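Date: September 3, 2022
From: Henavley list member, north building

On the question of carpet cleaning, my answers are under the quoted part.

> We are getting ready to redo the floors in our building and
> I would like to hear from anyone who has been through it.
> Is it worth paying for hot water extraction on low pile
> office carpet, or is dry powder good enough? How long were
> the rooms out of use? We have nearly 3,000 square feet and
> want it finished before November.

We did ours this spring and I kept notes. We had two bids. Zenstead quoted for extraction only. Cirkel offered either method and would do a test patch first, so we went with them. Our area is smaller than yours, 1,000 square feet spread over several rooms, all of it glued down with no pad.

The test patch settled it for us. Powder took care of the general dullness but did very little for the coffee stains by the doors. Extraction got most of those out. A couple came back faintly after a week and they had to make a second visit, which was covered in the price.

Drying took longer than we were told. They said overnight. The rooms with no windows were still damp the next afternoon, and we ended up running fans. If you have rooms like that, plan on losing a full extra day. 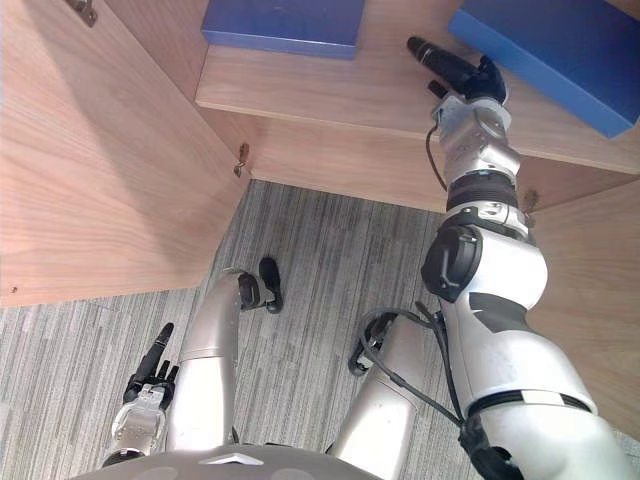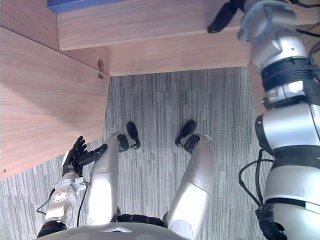
Gray striped carpet in both.

The other thing to settle in advance is furniture. The standard price does not include moving anything heavier than a chair. Desks and cabinets stay where they are and the crew works around them, so you get a line later if you ever rearrange. We paid 20 dollars extra per room to have the desks shifted. The full cabinets stayed put. If yours have metal feet, ask for the little foam blocks. We skipped them in one room and now have 5 rust marks that I have not been able to get out with anything from the store.

I would stay away from any spot cleaner that foams. It leaves something behind that picks up dirt, and the crew had to rinse one area twice on account of it.

On timing, book now if you want it done before November. We waited over a month for a slot. Somebody on this list wrote about the Chiba office using carpet tiles and just swapping out the bad ones. If that person is still reading, I would like to know how the new tiles match the old ones, as we have one hallway that is probably past cleaning.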